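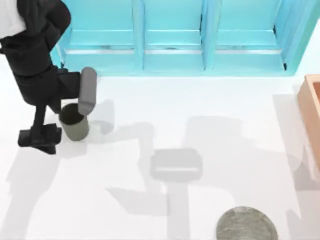

Forums > Controls and Automation > Integrators and Vendors

Search this forum Advanced

Thread: Small integrator wants a retainer, is this normal?
Started by Marjan Esfahani, 19 May 2018

marjan_e
We run a small bottling plant with one packaging line. The controls were done by Pirholm, a shop with a handful of engineers. They have been good to us. Now the owner wants to move all his customers to a yearly retainer starting in September. It covers 52 hours of support, phone or on site, and unused hours are lost at year end. Until now we paid by the hour. Last year we used less than half of that. Do other plants pay for this?

ladder_logic_lou
We pay one. Ours is 100 hours with Holtarel and we use nearly all of it. At less than half I would say no thanks and stay on hourly.

akhosravi
I disagree with Lou. You are paying for a place in line. A shop that size can't keep someone free for you on the chance that you call. We dropped our retainer to save money, then lost a drive on second shift and waited four days for a visit.

ladder_logic_lou
Four days is bad service. I wouldn't reward that with a contract.

akhosravi
They had retainer customers ahead of us. I would have done the same in their place.
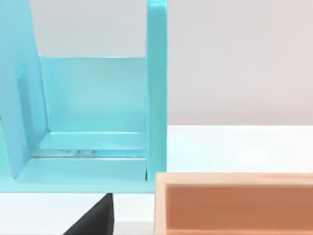

How much notice should a vendor give before changing terms like this?

Whatever your current agreement says, and if it says nothing, ask for 90 days in writing. Most small shops will agree to that.

marjan_e
There is no agreement. We have purchase orders and a two-page quote from when the line went in.

panelshop_dee
Then fix that first. Do you have the PLC source code with comments, and the passwords? We bought a line from Ebrahimi years ago and found out we only had the compiled version. Getting the rest took 50 emails and a lawyer.

marjan_e
We have a backup on a laptop. I don't know if it has the comments. I will check.

tomr
Ask them to let unused hours roll over for one year. Zaltside did that for us when we asked. Also get a response time in the contract. Without one, a retainer is just paying early.

ladder_logic_lou
Agree with tomr on the response time. Still think 52 is too many hours for one line.

akhosravi
So ask for fewer. I'm at 200 now, but we have three buildings.

marjan_e
Thanks all. I will ask for a smaller block with rollover and next-day response, and get the source files before I sign anything. The laptop copy has no comments in it, I just looked.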